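Weldale River Flooding: Your Questions, Answered

We know the last few days have been long ones, so we've gathered up what people keep asking us.
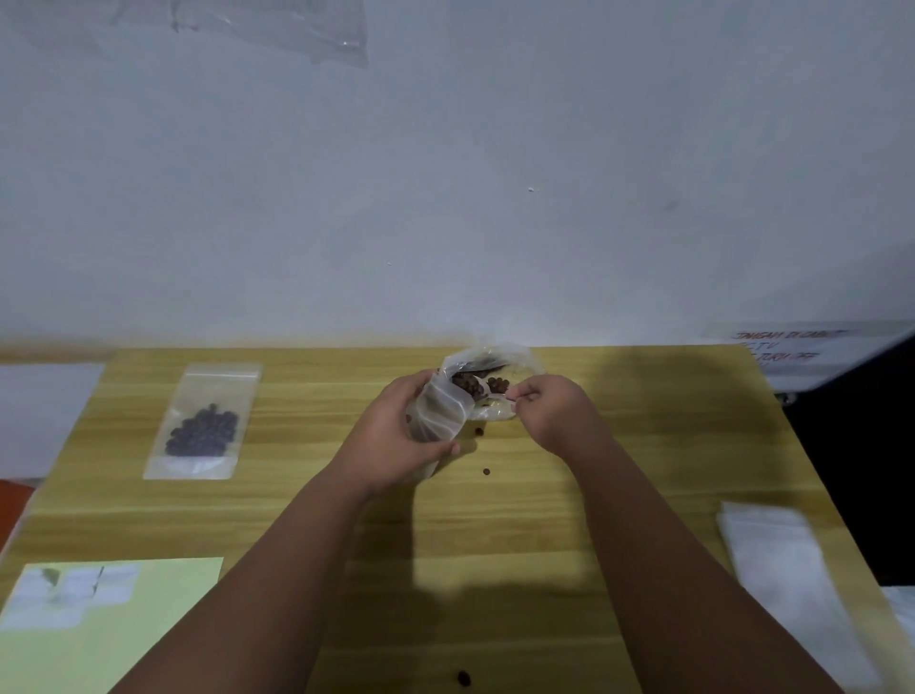
Is the Kuruc bridge open?
Not yet, I'm afraid. The river rose 6 feet in May and it's higher now, so please go the long way through Jatdale.

Where can I stay if my street floods?
The shelter at Skutari Hall has 200 beds, and yes – pets are welcome, as long as they come with a leash or a carrier!

Can I drink my tap water?
Boil it for five minutes first, please, even if it looks perfectly clear.

When will you update this page?
Twice a day, or sooner if the river has other ideas.

Last updated July 21, 2023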